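Dusivora Archery and Field Games Club
Progress report to the Briem Fund, second period
11/5/24

It has been a great few months out here and I'm happy to be writing this one! When we sent you our first report in February we had a lease on the old pasture at Clokeck, a shed with a leaking roof and a lot of plans. Now we have a working combat archery field, a beginner program that fills up every time we open it, and people driving over from Dillach to play.

Field and bunkers
The field is finished. We marked out the main playing area at 90 feet by 152 feet, a little longer than we told you in the application, and the extra length has made a big difference to the games. Teams have room to spread out before the first arrows fly, and the slower runners get a fair chance at the arrow pile in the middle. The inflatable bunkers we first ordered did not like the wind up there (one went over the fence twice), so with your approval we switched to foam blocks with weighted bases. They are heavier to carry and we need four people to set up, but they stay put.

The safety netting is up on the north and east sides. The west side is still waiting on posts. Until those are in, we play on the shorter layout and keep spectators behind the shed.
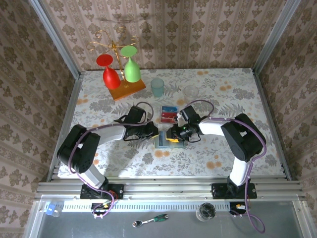 Equipment came in $433 under budget, mostly on the bows. We went with lighter draw weights for everyone after trying both kinds, and the lighter ones were cheaper too. The foam-tipped arrows wear out faster than the supplier led us to expect. The glue lets go where the tip meets the shaft, usually after somebody steps on one. We now check every arrow before and after each session, and I would like to put the money we saved toward spare tips if that is okay with you.

Masks are holding up very well. We bought two sizes for kids and should have bought more of the small ones.

Players
We have logged 449 player visits since the field opened. The part I enjoy most is how mixed the groups are. We get families, college students, a few people who used to play paintball and wanted something quieter, and target archers who come to see what the fuss is about and end up diving behind a bunker with mud on their knees. The beginner session is two hours long: safety rules, shooting at standing targets, then three short games. At first we spent nearly an hour on the rules and lost the kids completely, so we cut that to 20 minutes and teach the rest on the field.

One sprained ankle and one bruised finger so far, both written up in the incident log. The ankle was a rabbit hole near the south corner. We have filled it and now walk the grass before every session.

Still to do
The shed roof is patched but needs replacing before the snow. The ramp from the parking area is half built, and the gravel for it has been delivered. We also owe you the inter-club match with Dillach, which was rained out. Both clubs want to play it in spring and we are looking at dates.

The signed receipts and the new field layout are in the folder we share with your office. If anyone from Briem would like to come out and play a round, we have loaner bows and masks for adults and would love to have you on the field.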